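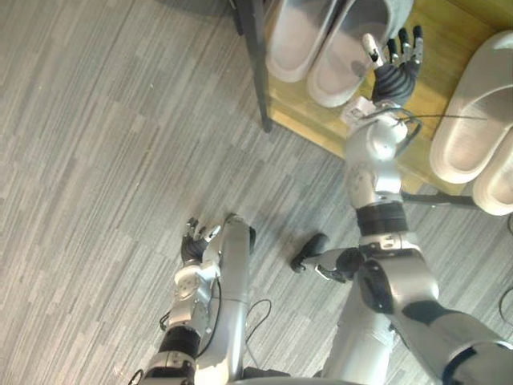 Ekness parish opens its chapel for night prayer

The small chapel in Ekness will stay open through the night on 17th August, so that people can come and pray at any hour. The evening starts with a sung Mass, and after it the Rosary will be said in English and in Welsh.

Heledd Foulkes, who prepares the readings, said the idea came from the sister parish in Wynne, where a similar night was held in April. "Many people there told us they had wanted a quiet place for a long time," she said. "Some stayed for ten minutes, some until morning."

Visitors may write a prayer intention on a card and leave it by the side altar. The cards will be read silently by the two priests during the night and will not be shared.

The chapel has only 20 seats - those who wish to stay longer than two hours are asked to put their name on the list at the parish office. Confession will be available before the Mass, and again at dawn.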